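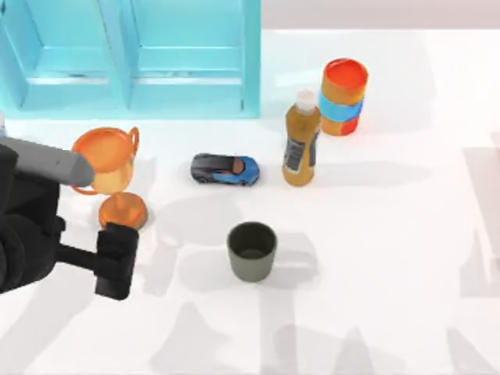
A robot arm and an orange trophy in a simulated room. The blue shelves are still empty.

How Do You Teach a Robot to Tidy Up?

Grown-ups have been trying to get other people to tidy up for thousands of years. Results have been mixed. Now they are trying it with robots.

You might think you could just tell a robot, "Put the trophy on the shelf." But a robot doesn't know what a trophy is. It doesn't know what a shelf is either, or why anybody would want one on the other. It has to learn from examples, and it needs a lot of them.

An example is a recording of the job being done. At Wuvlow, a person steers the arm from a desk while the computer writes down every little move: how far each joint bent, when the fingers closed, where the trophy was at the time. One try, start to finish, is called a demonstration. A learning program then studies the whole pile and looks for what the good tries have in common.

Iddrisu Amissah steers arms for a living. For the trophy job he made 617 recordings. He kept 221.

What was wrong with the others? In plenty of them the trophy fell over. In one he sneezed. A few were perfect, except that he had forgotten to press "record," so we have only his word for it.

Why do it on a computer?

The table in the picture isn't real. Neither is the arm, the toy car or the bottle. They all live inside a simulation, a bit like a video game with no points and no music. Drop a pretend trophy and you can put everything back with one button. Drop a real one and you need a broom.

Why is all that other stuff on the table?

Because real tables have stuff on them. Look at yours. If a robot only ever practices with a trophy and nothing else, it may get very confused the first time it meets a cup. So the car, the bottle, the orange canister and the little dark cup are there to be left alone. Leaving things alone is harder than it sounds, as anyone with a younger brother knows.

Try it yourself

You need 2 people, a spoon and a mug. One of you is the robot, with eyes shut. The other gives directions, and "no, the other left" counts as a direction. Set a timer for 60 seconds and try to get the spoon into the mug. Then move the mug and start again.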